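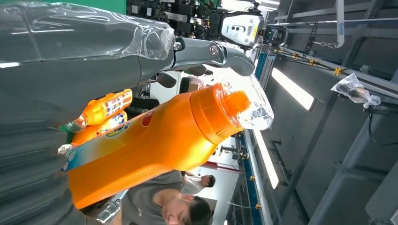
Figure 5.1 An orange detergent bottle and a clear plastic bottle. Two containers, two very different ideas about what the buyer should see.

Chapter 5
The Package Speaks First

In this chapter you will learn
how color helps a shopper find a product from far away
why some packages hide what they hold and others show it off
what a wrapper does before, during, and after the sale
how to carry out a shelf study of your own

Key terms: primary package, secondary package, shelf distance, facing, color block, overwrap, closure, reveal

Opening case: The shelf in Cullitz

When Gudrun Kvam took her first design job, at a small packaging studio called Stokesix, she expected to spend her first week drawing. Instead she was sent to a grocery store in Cullitz with a notebook and a tape measure. Her task was to stand at the end of the laundry aisle and write down the first thing she noticed, then take one step forward and do it again, all the way up to the shelf.

Her notes are wonderful to read. At the far end she wrote only colors: "white, blue, something green, more blue." A few steps in she began to write shapes, like "fat handle" and "tall box." Names did not turn up until she was close enough to reach out and touch the bottles. And the small print, the part her client had been arguing over for weeks, never made it into the notebook at all until she picked a package up and turned it over!

The client made a laundry powder called Lobo. It came in a pale gray box with thin, elegant lettering, and everyone at the company loved it. On the shelf it vanished. Kvam walked past it twice. Her report was one page long, and the first line read, "It looks terrific on a desk." The studio spent that fall on a new box, and the redesigned Lobo reached stores in December in a deep plum color with a white band across the middle. We will come back to that box several times, including its mistakes (the band was lovely, but it landed exactly where the store's price rail covered it).

5.1 Reading from a distance

Packaging is one of the few kinds of writing that people have to read while walking. Think about how strange that is. A book waits for you. A poster usually gets at least a glance to itself. A package has to do its work in a crowd, under store lights, often with a cart in front of it.

Designers use the term shelf distance for the space between the shopper's eyes and the product at the moment the product is first noticed. The store Kvam visited kept 1330 different products on its shelves, and 300 of them were cleaning or laundry goods. Picture trying to find a single one of those with every label printed in black on white. You could do it, but you would be there a while.

Color is what saves you. Your eyes sort color quickly and with very little effort, and they can do it at the edge of your vision, where letters turn to mush. When several packages of the same color stand side by side they form a color block, and a color block can be spotted from the far end of an aisle. Each package visible at the front of the shelf is called a facing. More facings make a bigger block, so a brand that holds one color steady gets a kind of billboard built out of its own products. 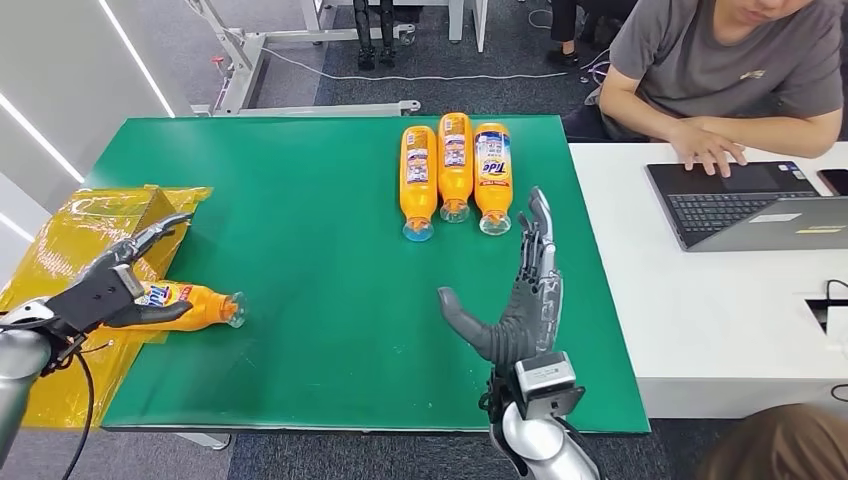 Color has to keep working after the shopping trip, too. At home there is no block of matching neighbors, and packages get laid down, tucked under sinks, and turned every which way. A good test is to tip a package over and ask what is left of it. The Tide bottle in this picture is on its side, and the orange-yellow body still sets it apart against the green mat, with the blue and red of the label as a second signal. Try the same test with five products from your own kitchen. Lay them down, stand across the room, and see which ones you can name without reading a word. Students are often surprised by which ones fail, and the expensive ones are not always the winners.

Color can also mislead. Shoppers learn that a certain shade goes with a certain scent or strength, and a newcomer who picks that shade for some other reason can confuse everybody. Kvam's team looked hard at a yellow for Lobo and gave it up after people who handled the sample box kept asking if the powder smelled of lemon. It did not. It smelled of almost nothing, and the client was proud of that.

5.2 Show or hide?

Now we get to one of the most enjoyable arguments in the whole field. Should a package let people see inside?

A clear container makes a promise: what you see is what you get. Water, juice, nuts, and hard candy are often sold this way. The contents do the decorating, and the label can be small. But the contents then have to look good every single day, even after they settle or fade. An opaque container gives the designer a blank surface and keeps light away from whatever is inside, and in return it asks the shopper for trust.

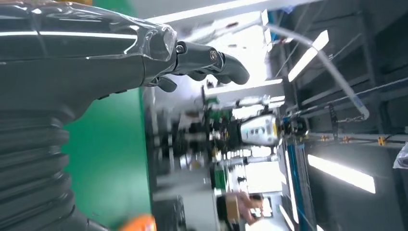 Plenty of packages sit somewhere between the two. A box may have a window cut in its front. A bottle may have a see-through strip down one side so you can check the level. And then there is the overwrap, a thin outer layer put around a package that is already complete. It can keep dust off, hold a set together, or show that no one has opened the box. Gift wrap does something else again. Tinted cellophane lets a hint of shape through while adding shine and a lot of noise, and that noise matters! The crackle is part of the reveal, the short stretch of time between picking up a package and getting to what it holds.

The reveal gets its own section later in the chapter (5.4), along with the closure, meaning the cap, lid, flap, or seal that stands between you and the product. For now, keep a simple question in mind each time you open something this week: did the package help you, or did you have to fight it?

Before you read on

Choose one aisle in a store near you and repeat Kvam's walk. Start at the far end. At each step, write down only what you notice first, in the order you notice it, and do not go back to fix your notes. Mark the step where you first read a brand name. Then trade notebooks with a classmate who walked the same aisle and compare.

A blank record sheet and the full set of Kvam's notes from Cullitz are in the Tadevance online companion, chapter 5 folder, revised 21 August 2018. Bring your finished sheet to class for the work in section 5.3, where we measure facings and draw the shelf to scale.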